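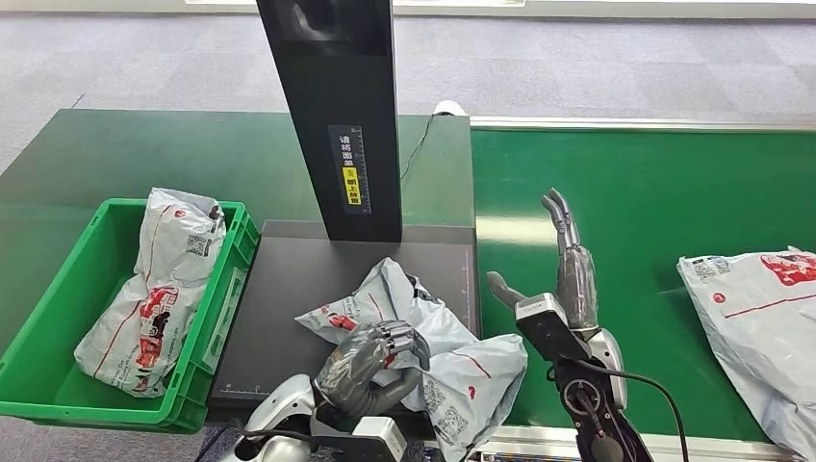 Soft Bags, Hard Numbers: Our Parcel Station Project

Flor Mosquera, with Maribel Castaño and Baltasar Espinoza
Packaging and Distribution, second-year project report
March 2018

Why we picked bags

Everybody else in our class went for boxes. Boxes are nice! They have corners, they sit flat, and you can measure one with your eyes half closed. Maribel and I had both worked the returns desk at Carno over the summer though, and what we remembered was the bags. Plastic mailers slide off each other and puff up with air, and they fold over right where you want to read something. So when Gladys Huamán (our project supervisor) asked for topics, we said we wanted to find out how much trouble a soft mailer makes at a scanning station, and whether the way you lay it down changes anything.

She said yes, as long as we kept it small. We mostly kept it small.

The station

The work spot is a green table with a scanning platform on it - a flat, dark gray plate with ruler markings along its edges and a tall black column standing at the back. The column has a measuring scale running up the front, so you can compare the height of a parcel by eye. The signs on it are in Chinese, and the one we cared about is the little yellow one that tells you about placing items face up. Baltasar printed a translation and kept it in his notebook, but after the first afternoon we all knew what it wanted from us.

We kept a bright green plastic crate to the left of the platform. In our first layout we had parcels going in and out of the same crate, and I would love to say we noticed the problem right away. We did not. We logged a bunch of bags twice and had to throw out that whole set of readings.

What we used

For the trials we had 60 filled mailers, all soft goods: T-shirts, socks, a scarf, some kids' pajamas from Maribel's cousins. Lizeth Chávez in the packaging lab let us have a stack of used mailers that were going to be recycled anyway, so the prints were all mixed up. Some were plain and some had big logos. Used bags are a better test than new ones in my opinion (Baltasar disagrees, see his note near the end), since real returns come back in whatever the customer had in the closet.

We wrote a number on a scrap of masking tape for each one and stuck it on the back. The tape came off the glossy bags all the time. If you repeat this project, buy proper stickers.

How we ran the trials

Each bag went on the plate three ways. First "dropped", meaning you set it down however it comes out of the crate. Then "flattened", where you press the air out with your palm and smooth the printed side. Last was "tucked", where you flatten it and also fold the loose top edge underneath. One person placed, one person read the code, and one person wrote. We swapped jobs every so often, mainly so that I wouldn't have to do all the writing.

A good reading meant the code came up on the first try. Anything else was a miss, even when it worked on the second try. We argued over that rule for a while, and Gladys settled it by pointing out that a second try is exactly the time you're trying to save.

The code on a mailer is often printed low down near the edge, and that's the part that suffers most. If you pick up a bag by pinching it near the top, the pull lines run down through the plastic and the bottom corners curl. I started carrying them with a hand underneath, like a pizza, and it did seem to help, but we never tested it properly so please treat it as a hunch.

What we found

Dropped was the worst, no surprise. Out of 60 bags we missed 40 on the first try. I had guessed it would be bad, just never that bad! Flattened was a huge improvement, and tucked was a little better again, but tucking costs you extra seconds on every single parcel and Maribel is convinced that no real desk would keep it up past lunch.

The second thing we looked at was the print itself. We wanted to know if a person could tell what sort of mailer they were holding without smoothing it out first, because sorting by sender was the next step in our original plan. Words were pretty hopeless. White letters on a red block look very clear on a flat bag, and then you bunch the plastic up and the letters break apart in the folds, and the shine from the lamps takes care of the rest. Pictures did much better. A simple shape like a leaping animal still looks like an animal when it's squashed and sideways.

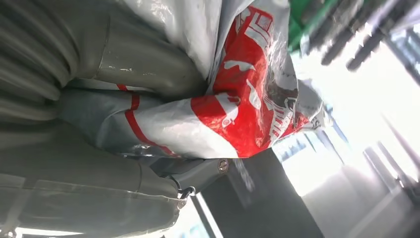 So for the sorting step we dropped the idea of reading names and made a sheet of colors and shapes, with a little sketch of each logo next to the pile it belonged to. I drew them, and the others were polite. It sped things up a lot for the person placing, and the writer could just call out "red with the animal" and get on with it.

Things that went wrong

The glare. We moved the table twice to get away from the ceiling lights and ended up more or less where we started. A matte bag doesn't care, a glossy one picks up every lamp in the room.

Height was the other headache. A puffy bag measures taller than the same bag a minute later, after the air has leaked out. We had one mailer (the scarf) that gave us a different height every time we tried, and I ended up leaving it out of the height table. It's still in the code results.

Baltasar asked me to include his note, so: he thinks the used bags had old creases that made the dropped results look worse than they should, and that we ought to run the same trials with new mailers before telling anybody what to do. That's fair. Lizeth has already promised us a fresh pack for April.

What we'd suggest

Flatten every bag, tuck only the ones that spring open again, and keep the incoming crate well away from the outgoing one. Tape a shape sheet up where the person placing can see it without turning around.

For the next round we want to try wet-weather parcels too, and Maribel would like to time a full shift with one person doing all three jobs. I have told her she can be that person. The reading sheets and my logo drawings are in the blue binder on the packaging lab shelf, and the pajamas have gone back to the cousins.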